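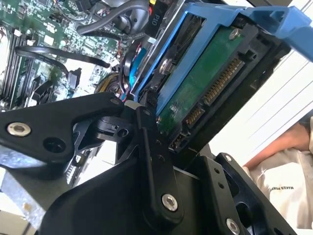 How do I take a hard drive out of a tool-less plastic caddy without damaging the connectors?

Posted December 26, 2022 by Zdeňka Havlíček

The caddy is the flexible kind with pins in the side rails. Drive is a 3.5 inch SATA. Both cables are already off.

2 answers

Hitow
Shut down, switch off the supply and touch bare metal on the case before handling the drive. Hold the caddy by its outer rails with the circuit board facing up. Flex one rail outward until its pins clear the screw holes in the side of the drive, lift that edge, then slide the drive off the pins on the other rail. There are 4 pins in total on most of these. Keep fingers off the board and the gold contacts. To refit, seat one side first, check that the connectors face the open end, and flex the second rail over. If a pin comes out with the drive, push it back into the rail before you continue.

Helpful: 70

Nair
Just bend it, they are tougher than they look. Mine has been in and out since June. Don't pry with a screwdriver near the SATA end, I cracked the plastic on a data connector that way and the cable won't stay on now.

Helpful: 4

376 views | 2 shares

Related questions
SATA power cable too short for lower bay
Drive not detected after moving to new case
Replacement rail pins, where to buy
Which way up should a 3.5 inch drive be mounted?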